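Grellen Wrist Camera Kit
Set-Up Guide, Section 3: Checking the View Before First Use

This section applies to the Grellen kit as supplied by Stollbridge. The arm must be mounted and the gripper fitted as set out in Section 2.

CAUTION: Keep hands off the table whenever the arm is powered. Press the stop button before placing or moving any object.

3.1 Preparing the table

1. Switch the arm to Hold.
2. Place at least 3 everyday objects of different shapes within reach of the gripper. Hard and soft items should both be included.
3. Leave a clear space between the open fingers.
4. Raise the gripper to the Ready position and open the Prurgate viewer.

Note: A patterned table surface is acceptable. Strongly marked surfaces may require a second pass of step 7.

3.2 Checking the camera angle

5. Compare the live view with Figure 3-1. Both fingertips must be visible at the bottom of the view, with the table open ahead of them.

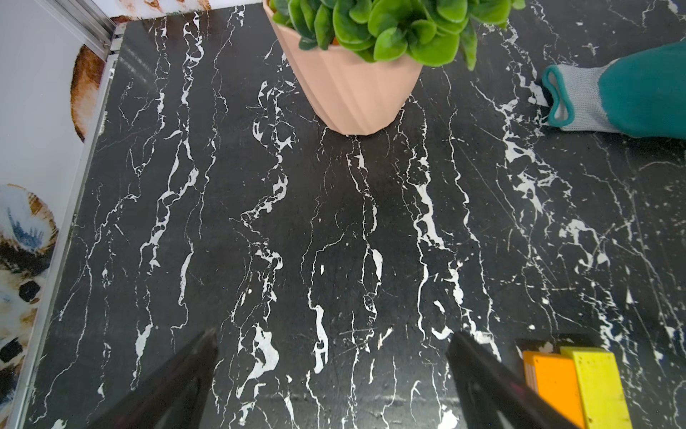 Figure 3-1. Wrist camera view with potted plant, work glove and two blocks on a marble-patterned table.

6. If either fingertip is missing, loosen the camera bracket, tilt the camera toward the fingers and tighten the bracket again. Slight blur on the fingers is normal at this distance and does not call for adjustment.
7. Select Learn Surface and wait about 40 seconds. Do not touch the table or the arm during this time.
8. Select Save View.

CAUTION: Do not tighten the bracket screw with a power tool. Damage to the bracket is not covered by the warranty.

3.3 If the view is not accepted

Clean the lens with a dry cloth, check that the room lights are on, and repeat steps 5 to 8. If the message "View not saved" appears again, record the error number and contact Stollbridge Service.

Revised Sep 21, 2023. Approved for issue: Adanech Lencho, Product Documentation.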